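Zerach House Fellowship
Progress report to the Presach Fund
Submitted 2025-01-30 by Rozália Polák, program lead

Dear friends at the Fund,

Greetings from all of us, and thank you again for your patience with our paperwork, which I know reached you in several envelopes last time. I have tried to put everything in one place, though I do tend to wander when I write about these families.

Where the money has gone
Of the grant so far we have spent $1345 on the Tuesday supper and prayer evenings, mostly on groceries and on the hire of the church hall in Momden. Another $200 went on large-print hymnals, which our older members had been asking for since before I arrived (and how they sing now!). The rest is untouched and sits in the fellowship account.

Suppers and study
We have held six evenings. The first was a quiet one, with more soup than people, and I drove home wondering if we had picked the wrong night. By the fourth we were borrowing chairs from the Sunday school. We have been reading slowly through the book of Ruth, and the talk afterward often runs well past the time we promised to lock up. Two mothers who met at the table now share rides to work and pray together in the car.

Visits and letters
Our visiting teams have called on families with new babies and on members who can't get to worship. Between them they have handed out more than 200 cards with a short Psalm and our phone number. Our sister parish in Bragança has begun writing to us as well, and their letters are read aloud before grace, with a good deal of help on the Portuguese.

A plush toy and a mug on white tabletops.

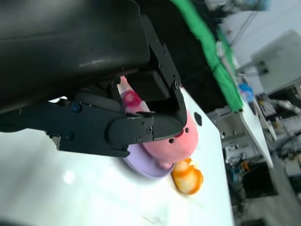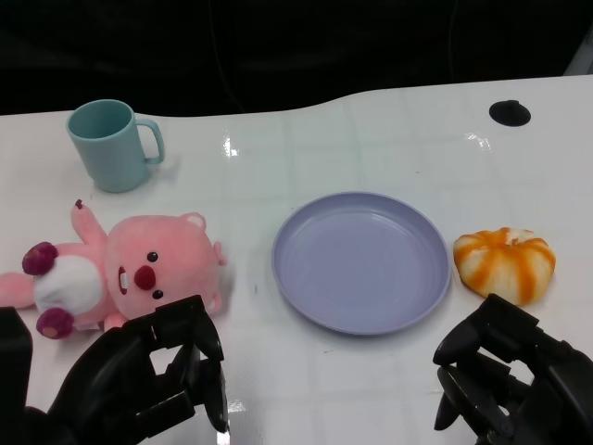
What we hope to do by May
We would like to start a second study group on a weekday morning for people who work nights. We also need two more drivers, and I am still waiting to hear from the hall about the kitchen hours. If they say no, the morning group will meet in my living room until we find something better.

With love and gratitude,
Rozália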